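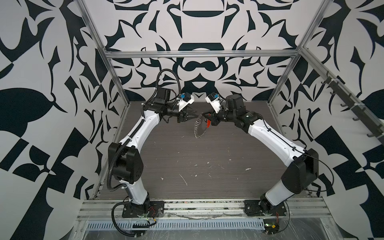
Sundesis木材含水率实验室间比对 参加单位征集通知

组织单位:Heseler木材检测所
样品制备:Doležal锯木厂(Iritz)
发布:2019年8月

一、背景

建筑用锯材交货时,含水率是买卖双方争议最多的一项指标。同一批云杉板材,供方用电阻式测湿仪测一遍,收货方再用烘干法复核,结果相差两三个百分点的情况并不少见。差异的来源包括取样位置、试样截取后的放置时间、烘箱温度分布、称量终点的判断、测湿仪的树种修正和温度修正,以及操作人员钉入电极的深度和方向。单独一家实验室很难把这些因素分开。

Sundesis比对计划的目的是用同源、经过平衡处理的试样,在多家实验室之间分别评估烘干法和电阻法的重复性与再现性,并为参加单位提供可以写入自身质量文件的评价结果。首轮比对只有烘干法一个项目,总结会于六月在Iritz召开,会上多数参加单位要求增加电阻法,并要求把试样运输过程中的质量变化单独列出。本轮方案据此修订。

本通知面向木材检测实验室、锯材和集成材生产企业的内部实验室、干燥设备用户的质检部门以及设有木材学专业的院校。首轮参加单位需重新报名,原实验室代码不再沿用。

二、比对项目

项目A:烘干法测定含水率

试样为无疤节云杉边长60 mm的方形截块,沿纤维方向厚度见随样说明。每个参加单位收到一组试样,分装于独立的铝塑复合袋内,袋口热封。参加单位开袋后立即称取初始质量,烘至恒重,按绝干质量为基数计算含水率。

项目B:电阻法测定含水率

试样为云杉和欧洲赤松短板,两个树种各一组。参加单位使用自有的针式测湿仪,按规定位置和深度测量并上报原始读数、仪器树种档位、温度修正方式和修正后数值。感应式(无针)测湿仪的数据可以一并上报,单独统计,不参与评分。

项目C:绝干质量终点判定(选做)

针对项目A的试样,要求参加单位记录烘干过程中每次称量的时间和质量,直至两次连续称量之差小于规定限值。组织单位将用这些数据比较不同烘箱和不同装载量下的失重曲线。项目C不评分,不另收费,但数据必须完整,缺少时间记录的曲线不予采用。

参加单位可以只报项目A,也可以同时报A和B。因试样制备方式不同,本轮不接受只报项目B的申请。

三、试样制备与均匀性

原料由Doležal锯木厂提供,取自同一采伐地块,锯解后经低温窑干,剔除带树脂囊、应压木和蓝变的部分。本轮共制备项目A试样128块,其中一部分留作均匀性检验、稳定性检验和备用。试样在气候箱内平衡,设定相对湿度59%,直至相邻两次称量的质量变化满足方案附件中的判据。

同一块母板上截取的试样按位置顺序编号,分发时采用随机分配,避免某一家单位集中拿到靠近板端的试样。项目B的短板端面用双组分密封胶封闭,封胶后再次平衡,参加单位不得刮除封胶,也不得从短板上另行截样。

均匀性检验由Štěpánka Vaněk负责,采用单因素方差分析。若样间标准差超过方案规定的上限,整批试样作废并重新制备,届时组织单位将书面通知顺延时间,已缴费用可退可留。稳定性检验分三个时间点进行:发样前、参加单位测量期中段和截止日之后,所用试样与发出的试样在相同条件下包装和存放。

为评估运输影响,每个包裹内另附一块标有字母T的监控试样。T试样不拆封,收到后连袋称量一次,记录数值,与结果一同上报,随后原样寄回。称量用天平的分度值须填入表格。

四、参加条件

1. 具备强制通风或自然对流烘箱,工作空间内温度能保持在103 ℃,允许偏差正负2 ℃。烘箱在有效校准期内,并能提供校准证书复印件。

2. 具备分度值不大于0.01 g的天平,校准状态有效。分度值更细的天平可以使用,上报时保留仪器显示的全部位数,不作修约。

3. 具备干燥器及有效干燥剂。干燥剂种类须在结果表中注明。

4. 报名项目B的单位须具备可更换电极的针式测湿仪,电极杆带绝缘层,仅尖端裸露。电极磨损明显的应事先更换。仪器须在测量前后各用校验电阻检查一次,无校验电阻的单位可在报名表中注明,由组织单位随样寄送,用后归还。

5. 试验室须有温度和相对湿度的连续记录。没有自动记录仪的,至少在每次开袋和每次称量时手工记录。

6. 指定一名联系人和一名操作人员,两者可以是同一人。操作人员在比对期间不得更换。如确需更换,须在更换前告知组织单位,已完成的数据与更换后的数据分开上报。

不要求参加单位已获认可。未获认可的单位与已获认可的单位使用同一评分方法,报告中不作区分。

五、测量要求

(一)项目A

收到包裹后检查外包装和每个密封袋。袋体有破口、封边开裂或袋内可见凝露的,不要开袋,拍照后联系组织单位补发。完好的试样在未开袋状态下置于试验室内,与室温平衡不少于一夜。

开袋、取样、上秤应连续完成。一次只开一袋。试样表面如有脱落的木屑,将木屑一并称入,并在备注栏写明。称量初始质量后,试样放入预热好的烘箱,试样之间以及试样与箱壁之间留出空隙,烘箱内不得同时放置其他含水材料。

烘干过程中间隔称量,称量前在干燥器中冷却至室温。间隔时间由参加单位按自己的常规程序确定,并如实填写。组织单位不规定统一间隔,因为这正是需要比较的内容之一。恒重判据按随样方案执行。

含水率计算保留两位小数。修约只在最后一步进行。异常值由参加单位自行判断是否重测,但试样只有一套,烘干后不可恢复,怀疑初始质量记录有误的,应在备注栏写明理由,原数值照报。

(二)项目B

短板在密封状态下恒温后开封,开封后一小时内完成全部读数。测点已在板面上用铅笔标出,电极连线方向按随样说明,插入深度由附带的限位片控制。每个测点读数一次,读数在插入后三秒钟时记录。不允许在同一孔位反复插入,也不允许多次读数后取平均上报。

木材温度用插入式或贴片式温度计测量,填入表格。仪器具有自动温度修正功能的,请说明该功能在测量时是开启还是关闭。上报时同时给出未修正读数和修正后数值。仪器只能显示修正后数值的,填一列即可,另一列划线。

仪器树种档位按操作手册选择。手册中没有云杉或欧洲赤松单独档位的,填写实际所用档位的编号或名称。请附手册中树种表的复印页。

(三)项目C

使用电子表格模板逐行填写。时间以试样放入烘箱的时刻为零点,冷却时间单列。烘箱门每次开启的时刻也要记录,包括因其他原因开启的情况。装载量按箱内试样总块数填写,并附一张搁板位置草图,手绘即可。

六、结果评定

项目A和项目B的指定值采用稳健统计方法由全体有效结果计算得出,同时与组织单位的参考测量结果对照。两者差值超出合成不确定度时,报告中将分别列出,并说明采用哪一个作为评分依据及其理由。

各参加单位的表现以z比分数表示。绝对值不大于2为满意,大于2且小于3为可疑,等于或大于3为不满意。已提供测量不确定度的单位,另计算ζ比分数,仅供参考。项目B按树种分别评分,不合并。

重复性标准差和再现性标准差按项目分别计算。离群值检验只用于精密度估计,被判为离群的结果仍然参加z比分数评定。

统计工作由Anežka Skála承担,复核由Jawad Kazmi承担。两人均不参与组织单位自身的测量,也不接触代码对照表。代码对照表由Igor Ostrowski保管,只在签发各单位的个别通知书时使用。

参加单位收到初步结果后可对本单位数据提出异议,限于录入错误、单位换算错误和报表格式错误。属于组织单位录入错误的予以更正;属于参加单位填报错误的,原数据保留,错误原因写入报告。

七、报告与保密

总报告以实验室代码列示全部结果,包括试样制备记录、均匀性和稳定性检验数据、统计图表、运输监控试样的质量变化以及技术分析。各参加单位同时收到一份个别通知书,列明本单位的代码和各项分数。

参加单位可以自行公开本单位的结果。未经书面同意,组织单位不向第三方透露任何单位与代码的对应关系,包括向其上级公司和客户。认可机构要求核实时,由参加单位本人出具个别通知书。

测量期内,参加单位之间不得交换数据。一家企业有多个实验室报名的,各实验室独立填报,每个实验室使用各自的代码。发现结果由另一实验室抄录或商定的,双方结果均从统计中剔除,总报告中注明剔除数量,不注明名称。

匿名化后的数据集在总报告发出后可供参加单位用于论文和内部培训,引用时写明Sundesis比对计划及轮次。

八、费用

项目A每个实验室500欧元,包含试样、包装、单程运费、统计评定、总报告电子版一份和个别通知书一份。同时报名项目B的附加费用见报名表所附价目。项目C不收费。纸质报告需另行订购。

T试样和校验电阻的回寄运费由参加单位承担。进口环节产生的税费由收件方承担。随包裹附有植物检疫方面的声明和商品价值说明,如当地海关要求其他文件,请在报名时提出,发样后再提出的,可能造成的延误不作为延长截止时间的理由。

院校以教学为目的参加的,可申请减免项目A费用。减免名额有限,申请时须附课程说明和操作人员情况。获减免单位的结果与其他单位同等处理。

报名确认后取消的:发样前取消,退还全部费用;发样后取消,不予退还,试样无需寄回。

九、时间安排

报名受理自本通知发布之日起,至名额用完为止。名额按报名表收到的先后顺序分配,报名表不完整的,以补齐之日计算顺序。

报名截止后,组织单位向各参加单位发送实验室代码、方案正文和结果表模板。全部包裹在同一批次寄出,发样日期提前一周通知。测量期自发样日起计算,为期六周,不因个别单位收货较晚而单独延长;补发试样的单位除外,其测量期自补发之日重新计算。

测量期结束后四周内发出初步结果,异议期两周。总报告在异议期结束后编制,发出前由复核人签字。

十、报名材料

请提交以下材料的电子版,合并为一个文件:

填写完整的报名表,须有负责人签字;
烘箱和天平的校准证书复印件;
报名项目B的,测湿仪型号、电极类型和最近一次检查记录;
收货地址及可接收货物的时段,地址不得为邮政信箱;
首轮参加过的单位,注明首轮后是否更换过烘箱或天平。

文件语言为中文、英文、德文或捷克文。方案正文以英文版为准,中文译本供参考,两者表述不一致之处请及时告知联系人。

十一、技术咨询

方案内容、报名资格和设备要求方面的问题,请以书面形式寄交Heseler木材检测所比对计划负责人Killian Coste,来信注明"Sundesis比对"及所报项目。试样和包装方面的问题由Štěpánka Vaněk答复。测量期内涉及具体操作的提问,答复内容将以不署名的形式发给全体参加单位。测量期内不接受电话咨询。

统计方法的说明列于方案附件二,对评分方法有不同意见的,请在发样前提出,发样后评分方法不再变更。

十二、常见问题的统一答复

烘箱只有自然对流,是否影响报名。不影响。请在结果表中选择相应类型,并将试样集中放在中层搁板。

试样能否锯小后再烘。不能。锯切会带走水分并改变初始质量,锯小后的结果不予接收。

能否用红外或卤素水分仪代替烘箱。项目A不接受。已有此类仪器的单位可以在备注中说明,组织单位将统计使用情况,供下一轮设置项目时参考。

测湿仪读数在三秒钟时仍在漂移。记录三秒钟时的显示值,在备注栏注明漂移方向。

试样烘干后如何处理。结果上报后保留至总报告发出,供必要时复核绝干质量,此后自行处置。项目B的短板可作为内部参考材料使用,但组织单位不对开封后的含水率作任何保证。

测量不确定度是否必须提供。不必须。提供的,请写明包含因子,并列出主要分量。只写"按仪器说明书"的,视为未提供。

T试样称量结果与袋上标注的质量不一致。照实填写。不要拆袋检查,也不要因此停止其他试样的测量。

附件:
附件一 报名表及价目
附件二 统计方法说明
附件三 结果表模板(项目A、B、C)
附件四 试样开袋与称量操作要点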